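Prodever Focus Journey Kit: My Review After 9 Weeks
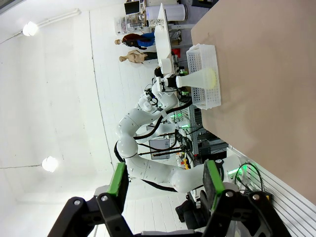
I bought the Prodever kit in February, after a rough winter when I couldn't finish a thought, let alone a book. You get a workbook, a deck of prompt cards and a set of audio sessions recorded by the folks at Emton (lovely voices, very slow). The best exercise by far is called One Thing Down. You picture whatever is bugging you as an object held just above a basket, like the white flask-shaped one over the white basket with all the little square holes, and you breathe until you feel ready to let go. I rolled my eyes at first, and then I did it every night for a month!

The cards are hit or miss. Some stopped me cold in a good way, and others sounded like something off a tea bag. There are 200 of them, and I pulled out nearly 390 minutes' worth of journaling before I hit one I flat out refused to do (writing a thank-you letter to my inbox, no way).

I've also tried the Tiko starter set, which is cheaper and has a nicer notebook, but the sessions run long and I kept dozing off. Cordeiro's course is deeper if you already meditate. For a beginner with a short fuse like me, Prodever is easier to stick with.

My one real gripe is the workbook binding. Mine started shedding pages in chapter 4, so now it lives in a binder clip. I'd still buy it again.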